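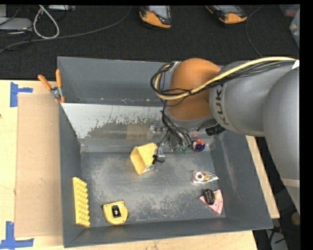
Prurndale Bin Contents

A data card for the set of household and packaging items kept in open grey bins at the Prurndale site. It covers what goes into a bin, how the items are chosen, how the notes are laid out and where the notes are weak.

Maintained by Parisa Ghasemi and Ardalan Daneshvar. Item list checked by Florence Fehr.
Last revised 29 December 2025.

What is in the set

The full stock is 97 items. Most are things that turn up in an ordinary cupboard or a parcel: cartons, tubs, sponges, brushes, small bottles, rolls of tape, folded card. There are no knives, no glass and nothing that leaks. Food packets were in the first list and were taken out in February, after several split at the seams.

The set holds 700 bin records. Each record is one bin, filled once, with a note of what was put in and a picture of the inside. A handful of items are placed in each bin, and they are left where they fall unless the record says otherwise.

The bins

All bins are open-topped, grey and have sloping sides. They stand on a wooden tabletop. The stock came from Fogh, with a few replacements from Brivier that are very slightly deeper. We do not treat the two as different in the notes.

The bins are old and the floors are worn. Pale scuffs show up on the base and sometimes on the walls. Please do not label these as items. Loose crumbs of card and paper are swept out between fills, but specks do get left behind.

Item groups

Boxes and cartons. Shut, open or folded. A carton that has been flattened stays in the set under the same number, with "folded" in the state column. Antigoni Balaskas rewrote this group, as the old version had separate numbers for open and shut boxes and people mixed them up.

Soft goods. Cloths, sponges, gloves. Their shape changes from one fill to the next and the size column gives the longest side when laid flat.

Tubs and bottles. All empty, lids on.

Panels and sheets. Flat pieces, mostly card. They often end up leaning on a wall of the bin and can hide whatever is behind them. Ragged edges are normal and do not count as damage.

Odds and ends. Anything that fitted nowhere else. This group needs sorting out.

Files

items.csv has one line per item: number, group, plain name, main colour, longest side in millimetres.
fills.csv has one line per bin record, with the item numbers in the order they were put in.
states.csv gives open, shut, folded or torn for the items where it matters.
pictures/ is sorted by record number.

Colour names are kept short. Yellow covers everything from lemon to mustard, and tan and brown are separate.

Known problems

In 5 records the order of filling was not written down, so the items are listed by number instead.

Items 31 and 58 are the same kind of carton in two sizes. They are hard to tell apart when folded, and about 4 of the entries for them are probably the wrong way round.

Small items under a sheet are listed in fills.csv even when they cannot be seen in the picture. If you need only visible items, you will have to check each picture yourself.

Use and contact

Free to use for teaching and research. Please name the set as Prurndale Bin Contents. Corrections go to Hooman Hassanpour at Pillero, with the record number and the item number in the subject line.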